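搜索 站内搜索 请输入关键词
打印本页 | 用电子邮件发送

Damuvia 家校联络平台使用评价

我在 Prondgate 一所公立小学做行政工作，中文不是我的母语，如果有的句子写得奇怪，请大家原谅。我们学校从三月开始用 Damuvia，以前用的是纸条和 Medside 的短信服务。我想写给正在考虑买它的学校，因为我们买以前找不到一篇详细的评价。

先说价格。Damuvia 按学生人数分档，我们有569名学生，属于中间的一档。安装不需要学校自己的服务器，这一点对我们很重要，我们学区没有专门的技术人员。从签合同到第一位家长登录，用了两个星期。

家长端的功能有请假、午餐登记、校车通知和成绩单。请假是我最满意的部分。家长早上填好以后，班主任和校车司机同时收到，我不用再打电话。以前每天早上七点半到八点半，我的电话一直响，现在安静很多。 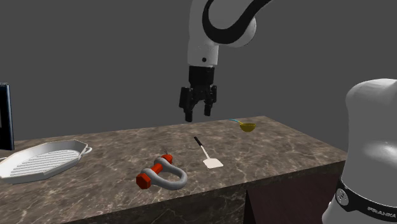
午餐登记也不错，但是设置的时候要小心。如果孩子有过敏，家长要在“健康”页面填写，不是在“午餐”页面。这两个页面的数据不会自动连接，要管理员打开一个选项，而且这个选项藏在第三层菜单里面。我是看说明书才发现的。我认为这么重要的选项应该默认打开。

语言方面，平台支持多种语言的通知，对我们学校的移民家庭很有帮助。翻译的质量不一样：短的通知基本没有问题，长的信有时候意思会变。比如有一次，“补课”被翻译成“补习费”，有几位家长来问要交多少钱。现在长的信，我都请会说那种语言的老师先看一遍。
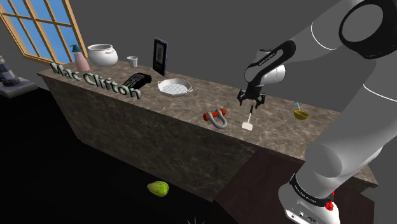 图：模拟画面，台面上方的机械臂，左侧有皂液器和白色的罐子。

缺点还有下面几个。第一，成绩单导出成表格以后，日期的格式会乱，每个学期都要手工改。第二，一条通知最多只能发给200个人，全校通知要分几次发，我觉得很不方便。第三，手机应用在旧的手机上打开很慢，我们有超过129个家庭还在用网页版。网页版可以用，可是不能上传医生的证明，只能把纸交到办公室。

客服我联系过几次。上午写邮件，一般下午会有回答，态度很客气。关于通知人数的限制，他们说以后会改，没有说什么时候。

和 Medside 比较，Damuvia 贵一些，但是 Medside 只能发短信，不能收家长的回复。另外一个产品 Benmoussa，我们只试用过，界面漂亮，可是没有校车的部分，所以没有选。

我给四颗星（满分五颗）。学生很少的学校，可能用短信已经够了。中等大小的学校，我推荐先申请试用，并且请校车司机也一起试，他们的意见和老师的很不同。

读者评论

小学家长：我们学校也用这个，请假真的方便，就是应用每次更新以后都要重新登录，密码老是忘。

南楼办公室：请问过敏那个选项具体在哪里？我们找了一个上午。

作者回复：在“学校设置”，然后“数据”，然后“页面共享”。打开以后要等一个晚上才有效。

南楼办公室：找到了，谢谢！

三年级班主任：日期格式的问题我们也有。先把表格里那一列改成文本再导入，会好一点。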